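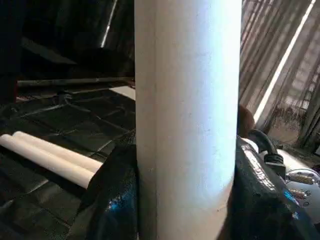

Cellimau white tube, with dowels

Sold by Kenton Surplus
Condition: unused old stock, shelf marks
Tube length: 900 mm
Colour: white, matt
Dowels: wooden, cream, plain
Price: £2 per tube, dowels priced separately
In stock: 57 tubes
Page last checked: 2020-06-27

What you are buying

A plain white tube. We have read the maker's leaflet several times and that is still the best we can do. Cellimau called it a "modular upright system", which sounds like something with brackets. It has no brackets. It has no caps, feet, joining pieces or screws either, and if the leaflet's drawings show any of those, they were sold in another box that we have never had.

The surface is matt and slightly chalky to look at, with specks and scuffs. Please read that again if you are planning to put one on show in a hallway. The leaflet says "flawless satin finish". We don't think it is satin and we wouldn't call it flawless. Under a bright light from one side you will notice the marks more, and there can be a faint slanting line low down that might be a seam or might be a crease. We have looked at a fair few and we are not sure which. If a line like that would bother you, buy something else.

What is it made of?

We get asked this more than anything and we don't have a good answer. The leaflet says "advanced composite", a phrase that could cover almost anything. Some customers are certain it's card, others are just as certain it's PVC. We sell it as a white tube of unstated material and the price reflects that. Please don't buy it for anything where the material matters: no drains, no drinking water, nothing near a stove or a heater, no fish tanks.

We are not going to guess so that you can tell us later we guessed wrong.

What it's supposed to do, and what we think

The leaflet makes a number of claims. We have kept them here because people turn up having read them elsewhere.

"Holds any shelf." We have seen no load figure from Cellimau, and we asked. Until somebody shows us one we would not stand a shelf on it, and certainly not a shelf with anything you like on it.

"Replaces wood." Then why does the same leaflet tell you to use it with wooden dowels?

"Wipes clean in seconds." A dry cloth takes off loose dust. The scuffs stay where they are. We have not tried cleaning products on it and, as we don't know what it's made of, we suggest you try any of them on a small patch first.

"For indoor and outdoor use." Indoors, fine. Outdoors we have no evidence either way. If you leave one in the garden over the winter, write to us and say how it went.

What people do use it for, going by their emails, is much more modest. Storing rolled drawings. Keeping wrapping paper off the floor of a cupboard. Rolling up a cloth so that it doesn't crease. Marble runs and school plays. All of those seem sensible to us and none of them needs a system.

The dowels

These are ordinary wooden dowels in a pale cream colour, smooth, with no varnish that we know of. We like them more than the tube, to be frank. They are what they say they are.

The leaflet describes them as "precision matched" to the tube. We would like to know matched to what. They do not lock into it and there is nothing on either part to hold them together. If you want a dowel to stay put you will need glue, tape or a hole you have drilled yourself, and drilling the tube is at your own risk.

Dowels come in bundles of 40. We don't split bundles. As with any wood, sight along each one before you use it and put the bent ones aside for plant supports. We don't grade them for straightness and the price doesn't include someone here doing so.

How it compares

The obvious rival is the Thampi tube, which costs more and comes with end caps. If you are posting something, or storing paper anywhere that mice visit, the caps are worth paying for. If you only want a tube to roll things round, we can't see what the extra money gets you.

There is also the Drukov version. We stocked it until November and stopped because the lengths varied too much from box to box. It may have improved. We haven't checked, and we'd want to measure a full box before we listed it again.

Before you order

Measure your cupboard. The tube is 900 mm long and it will not bend round a corner. This was our most common reason for returns last year and it is a dull one for everybody.

Decide whether you care about the finish. If you are going to paint it, the specks hardly matter, but we can't promise that paint will hold, for the same reason we can't promise anything else about the surface. Paint a short stretch, leave it overnight, and scratch it with a fingernail.

Check what you want the dowels for. If it's a job where the thickness is critical, ask us to measure one from the bundle we would be sending. We will do this gladly. We won't quote the leaflet's figure as we have found it to be hopeful.

Packing and delivery

Tubes are sent in plain paper wrap inside a long box. We used to send them in the maker's own sleeve, described as "impact proof". It wasn't. The sleeves now go in the recycling and the long boxes have done better, though a corner can still take a knock.

Single tubes cost more to post than to buy. There's no way round that. If you live near enough to collect, collect. Otherwise it makes sense to order several, or to add a tube to something larger that is already coming to you.

Returns

Unused tubes can come back within the usual period. Specks, scuffs and the faint line mentioned further up are not faults, and we will point you to this page if you write in about them. A tube that arrives split or crushed is a different matter: keep the box, let us know and we'll send another or refund you, whichever you prefer.

Cut, drilled, painted or glued tubes can't be returned. Dowel bundles can, provided the band is still on.

When these are gone

We don't plan to reorder. Cellimau have announced a new version with, they say, "twice the performance". Performance at what, for a tube, they have not said. If they send us a sample we'll measure it and put the result on this page.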